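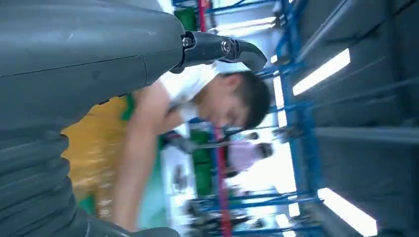
Moving bins on blue metal shelving: where should the heavy ones go, and how much gap above each bin?

Workshop and Storage > Shelving > Bins and Labels

Last updated: January

packing_bench_two

I look after a small workroom where we sort and pack repair parts. We have blue metal shelving and we keep green bins on it. The shelving came used from a dealer called Wieser and there was no manual with it.

The room grew a bit at a time and the bins went wherever there was a gap. Now people lean and reach all day to get at things, and the parts we use most are not where they should be. I want to empty the lot over one afternoon and put it back properly. There are 8 bays and I expect to end up with 100 bins once the mixed ones are split up. The extra bins will be Tavine, the 13 inch deep ones, because a local supplier keeps them in stock.

What I would like to know:

Should the heavy bins go on the bottom level, or at waist height where they are easier to lift?

How much space do you leave above a bin so you can get a hand in without pulling it out?

The crossbars are at different heights from one bay to the next. Is it worth making them all match before I start?

Most of the parts are small metal brackets and hinges. A full bin of hinges is a real weight. The rest is packaging, felt pads and bags of screws.

slow_forklift

I did this in a bigger room than yours and made most of the mistakes, so take what is useful.

Heavy bins: it depends how often you touch them. A heavy bin that is opened once a month can sit on the bottom level. If somebody is in it every hour, put it between knee and waist height and don't let it get so full. We split our hinges across two bins, and the second one lives at the bottom as backup stock. When the top one runs out you swap them over.

Nothing heavy goes above shoulder height. Our highest bin level is at 68 inches and only packaging and foam go there. Even that is too high for some people, so keep a step stool close by and give it a marked spot or it will wander off.

Gap above the bin: enough for your hand and wrist with the largest part in your fingers. Measure it with the part in your hand. We went too tight the first time to squeeze in another level, and everybody ended up pulling the bins halfway out and leaving them like that. You then catch your hip on them when you walk past.

Matching the crossbars: yes, if you can unload a bay completely. Never move a beam with anything on it. On ours there is a small clip at each end that stops the beam from lifting out, and several were missing when we got it. Check yours while the bay is bare. Call the dealer and ask for the load limit per level in writing too. I would not guess that from how sturdy the thing feels.

Do one bay, use it for a few days, then do the others. Our first plan looked fine on paper and we changed half of it.

bin_there_again

Just put the heavy stuff at the bottom. It's shelving, it will be fine.

Same color bins all the way through looks neat, but I would get a second color for backup stock.

label_tape_and_tea

I disagree with the post above about the bottom level. Bending down to the floor for a full bin twenty times a shift is how I hurt my back. slow_forklift has it right.

Adding a few things on labels, which you will need once you are up to that many bins.

Label the shelf as well as the bin. If only the bin has a label, nothing tells you where it goes back. We use a bay letter and a level number, starting from the bottom, so A1 is the lowest spot in the first bay. Start from the bottom even if it feels backward. If you add a level at the top later, the old numbers still hold.

I print ours on Uten tape. It sticks well to painted metal if you wipe off the dust and grease first. On plastic bins with a rough surface it peels at the corners, so I use a card in a clear sleeve on those. Check the front of whatever bins you buy for a label slot before you order the whole batch.

Tape one hinge or bracket to the front of its bin. New people find the right bin much faster that way than by reading a part number.

There is also a blank bay chart in the Flistero file library that you can print and fill in with pencil. I draw the bins in before I move anything. Leave one spot in each bay with no bin in it. You will want it the first time a delivery comes in double.

packing_bench_two

Thanks. I called Wieser and they are sending the load figures. Two of the end clips are missing in the bay by the door, so that one gets fixed first. The hinges will be split in two as suggested.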